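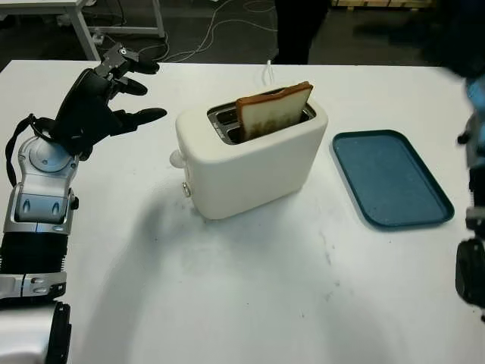
白いテーブルとトースター

Givasley 台所掲示板 > 朝食・パン > 冷凍した食パンは解凍してから焼くべきか

耳だけ残る
スレッド作成 2019年1月1日
元日から食パンの話ですみません。餅は実家に置いてきました。
冷凍した6枚切りを焼くとき、みなさんは解凍しますか。私は凍ったまま放り込む派ですが、家族が「自然解凍が礼儀」と言って譲りません。パンに対する礼儀とは何なのか、まだ説明を受けていません。
ちなみにパンはPomareの角食、一斤779円です。高いと思った方、私も毎回レジで思っています。

粉もん右派
凍ったまま一択。解凍すると表面に水が出て、焼くと中が妙にもちっとするより先に、べたっとします。
ただし冷凍庫に入れて二週間まで。それを過ぎたパンはもう冷凍庫の味です。何を塗っても冷凍庫の味がします。

バター薄塗り
異議あり。5枚切り以上だと凍ったままでは芯が冷たいです。外側がこんがり、中がシャリ、という新食感を朝の六時に求めていません。
厚切りは常温で十分くらい置いてから焼くのが無難だと思います。

粉もん右派
>>バター薄塗り
火が強すぎるのでは。最初は弱めで中まで温めて、最後に上げる。厚切りでもそれで通ります。

バター薄塗り
うちのは弱・中・強のつまみが三つとも強なんですよ。

湯気の出る人
うちのStarkierも同じ症状です。「弱」にするとタイマーの音だけが弱くなります。

耳だけ残る
予想以上に割れていて心強いです。家族に見せようと思ったのですが、どちらの味方も同じくらいいるので見せるのをやめました。
冷凍するときの包み方も聞いていいですか。今は袋ごとそのまま入れています。

棚の奥の缶詰
袋ごとはやめましょう。一枚ずつラップ、それを保存袋に入れて空気を抜く。これだけで別物になります。
買った日に凍らせるのも大事です。三日ほど常温で食べて、残りが硬くなってから「では冷凍を」という人がいますが、それは老後になってから若さを保存しようとしているのと同じです。
去年の私です。

粉もん右派
ラップよりアルミホイルのほうが早く凍ります。はがすときにくっつかないし。

棚の奥の缶詰
>>粉もん右派
ホイルは確かに早いけれど、角が破れる。破れたところから乾く。気づくのは翌週。

三段目の引き出し
一枚ずつラップが正しいのは知っています。知っていて、二枚まとめて包んでいます。朝、包丁の背ではがそうとして格闘するまでが朝食です。

バター薄塗り
>>三段目の引き出し
間にクッキングシートを一枚はさむと、すっとはがれますよ。

三段目の引き出し
シートをはさむ手間をかけられる人は、最初から一枚ずつ包めるのでは……

湯気の出る人
話を戻しますが、焼く前に霧吹きを一回やっている人いますか。前にこの板の「トーストの水分」スレで勧められていて、131番の書き込みまで読んだのに、結局いいのか悪いのかわからないまま終わっていました。

粉もん右派
あのスレは途中から霧吹きのノズルの話になったからなあ。
私の結論は、生のパンなら意味がある、冷凍パンには要らない。霜がもう霧吹きの仕事をしています。

棚の奥の缶詰
要らないに賛成。ついでに、袋の中に霜がびっしり付いていたら払ってから焼いてください。あれを全部水にして戻すと、トーストではなく蒸しパンの親戚になります。

硬水と軟水
Boveroのトースターを五月に買いました。冷凍用のボタンが付いています。押すと焼き時間が延びます。
それだけです。つまみを少し余計に回すという作業を、ボタンが引き受けてくれます。満足しています。

バター薄塗り
>>硬水と軟水
それは火力も変わっていませんか。時間だけなら表面が先に焦げるような。

硬水と軟水
説明書を探してきました。「冷凍食パンに適した加熱を行います」とだけ書いてありました。適しているそうです。

湯気の出る人
電子レンジで少し温めてから焼くのはどうですか。

粉もん右派
やりすぎると端から石になる。500Wで20秒、それ以上は自己責任で。

棚の奥の缶詰
レンジ派とは長い付き合いになりそうです。私は反対。パンの水分がラップの内側に引っ越して、戻ってきません。

湯気の出る人
>>棚の奥の缶詰
忙しい朝にはそれでも助かるんですよ。理想のトーストを待っていると、電車が理想どおりに出発します。

耳だけ残る
たくさんありがとうございます。Pomareの残りで試しました。条件は6枚切り、一枚ずつラップで一晩冷凍。

凍ったまま、弱めから：外はさくっと、中はふつうに熱い。私はこれが好き。
常温で十分置いてから：やや軽い歯ざわり。バターはこちらのほうがよく染みました。
レンジ20秒のあと：焼きたてはいちばんやわらかい。コーヒーをいれて戻ったら、いちばん硬くなっていました。

家族の判定は「解凍のほうがおいしい」でした。目隠しで食べさせて、指差したのは凍ったまま焼いたほうです。本人は「解凍の味がした」と言い張っています。

バター薄塗り
厚切りでも試してほしいです。6枚切りならそりゃ凍ったままで焼けますよ。最初からそう言っています。

粉もん右派
最初からは言っていなかったと思うけど、まあ4枚切りなら置いたほうがいいのは認めます。5枚切りは認めません。

三段目の引き出し
横から失礼、バターの話も出たので。300グラムの業務用を買って冷凍している方、切ってから凍らせますか、塊のままですか。うちのは今、塊です。文鎮にしています。

棚の奥の缶詰
切ってから。塊を凍らせてしまったら冷蔵庫に一晩移してから切る。包丁に体重をかけないこと。

三段目の引き出し
体重をかけた後に読みました。包丁は無事です。まな板のほうは裏返して使います。

耳だけ残る
次は4枚切りを買ってきます。店で切ってもらえるそうなので、5枚切りと半々にできないか聞いてみます。嫌な顔をされたらここに報告します。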